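An Afternoon Among the Beds at Clundberg

By Agnes Chisholm
February
3 comments | 390 shares

I've slept on a bad mattress for most of my adult life, so when the bedding people at Gurar opened up their Clundberg workroom for an afternoon I was on the early bus with a sandwich and a list of questions. I had pictured a showroom, with soft lamps and a pile of cushions. What I got was a big, tall, white-walled place with a concrete floor where people get on with their work all day, and a bed standing right there alongside them. I loved it straight away! 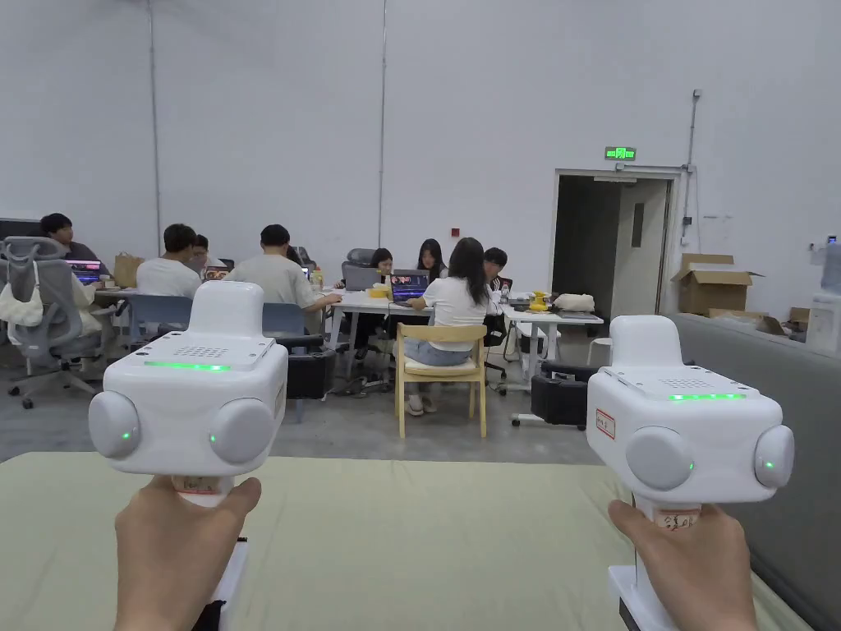

The workroom at Clundberg, with the tables beyond the bed.

Fergus Yule met us at the door and let us wander, which I appreciated (I hate being marched). He has been with Gurar long enough to remember when it was a curtain shop in Lindsay, and he still talks about bed sheets as if they were windows that happened to be lying down. His first piece of advice was to look at a made bed from the foot end, crouching a little, with the light coming across it. You see every ridge that way. I tried it on my own bed the next morning and wished I hadn't.

The sheets were what I'd come for. I wanted to know why mine always look slept in ten minutes after I've made the bed, and I got a proper answer. Most of us pull from the corners and stop there, so the slack all ends up in the middle. Fergus starts from the center and works outward with flat hands, then does the corners last of all. He also never makes a bed with a sheet straight from the shelf if he can help it. He gives it one good shake and lets it hang over a chair while he does something else.

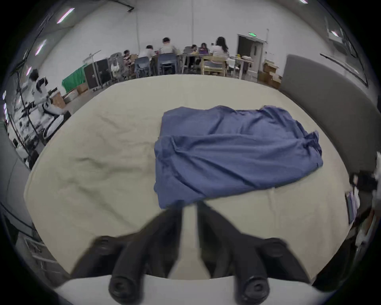
After that we got onto colors, and I could have stayed on colors until dark. Gurar sells 1208 combinations if you count every sheet with every throw, and Fergus reckons most customers pick from the same handful. Pale on the bottom, something stronger on top. Blue is the one people keep coming back to, apparently, and denim blue above all, as it forgives a lot of washing and still looks like itself. I'm a convert. I have been a plain white person since college and I went home wanting blue things.

There was a good long talk about headboards too. I'd always thought of a padded headboard as a bit of a luxury, a hotel thing, but if you read in bed (I do, for hours) it makes sense. Gray is the safe choice and I used to be snooty about safe choices. Next to a soft green sheet, though, gray looks lovely, calm without being dull. Fergus says to vacuum an upholstered one with the brush end every time you change the sheets, and to do the seam at the bottom first, where the dust settles.

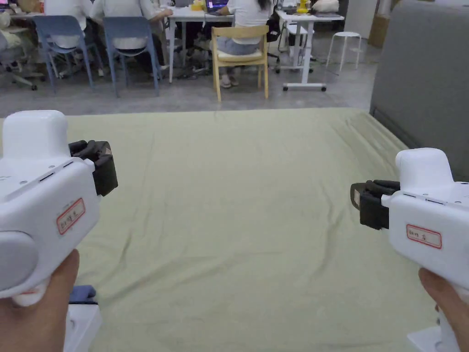

Skuswood wrote in after I put up my first notes to say that the seam tip works but you want to go over it twice, once in each direction, and that a dry sponge picks up the cat hair the brush leaves behind. I don't have a cat, but I'm passing it on. Skuswood also asked if the pale green shows marks. I put the same question to Fergus and he said less than cream does, and more than you'd hope if you eat toast in bed.

We finished with folding. I fold the way my mother did, in half and half again until it's a lump, and I was told very kindly that this is why my throws come out with a cross down the middle. Thirds are better. Fold it lengthwise in thirds, then roll or fold loosely from one end, and move the fold line over a bit each time so the same crease doesn't get pressed in for years. I practiced on my coat on the bus home and got some looks.

The tea was strong, the biscuits were the oaty kind, and I had to be reminded that the last bus was leaving.

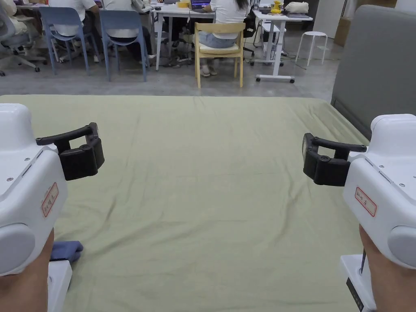

If You Want to Go

The Clundberg afternoons run once a month through the spring and they're free, but you do need to put your name down with Gurar first. Wear warm socks and shoes you can stand in. From the bus stop it's a short uphill walk, and the door is on the side street, past the bakery. Go to the bakery as well! They close at 4, so stop in on your way up.

3974 views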